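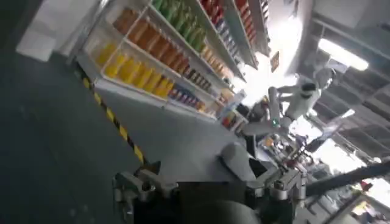 *The drinks shelves, sorted by colour.*

## Edham ginger cordial, 800 mL

Okay, I've been rewriting this page since Friday and I'm still not happy with it, so I'm just going to talk about the cordial the way I would if you were standing at my counter.

It's strong. I make it with fresh ginger, lemon juice, raw sugar and a bit of cardamom, and the ginger gets steeped overnight before anything goes near the stove. If you grew up on the sweet supermarket stuff you might cough the first time (my brother did, and he still buys it!). The recipe started with Widad Matar, who had the stall beside mine at the Bolto market and let me pester her for a whole winter. She used more cardamom than I do. I've tried it her way and I love it, but it takes over once you add soda.

**How I drink it**

- One part cordial to five parts cold soda water, plus mint if the garden's behaving
- A good splash in hot water with honey before bed
- Over vanilla ice cream, straight from the bottle
- Brushed on carrots for the last few minutes of roasting

You'll see bits at the bottom. That's ginger, so give it a shake. Keep it in the cupboard until you open it, then in the fridge, and try to finish it within a month.

**Sizes**

The 800 mL bottle is the regular one. There's also a little 100 mL taster, handy for stockings or for people who don't believe me about the coughing. I did have a 1000 mL jug for cafés but the lids leaked in the courier's van, so it's off the list until I find a better one.

**Ordering**

Order through the form and pick it up from the Haddad Street shop, or I'll post it. Empties are welcome back if the labels are soaked off. The April batch uses a new ginger grower and it's come out a touch hotter, with a darker colour. If you'd like the milder one, put "Eter" in the notes box (it's what I call the half-strength version) and I'll swap it over at the same price.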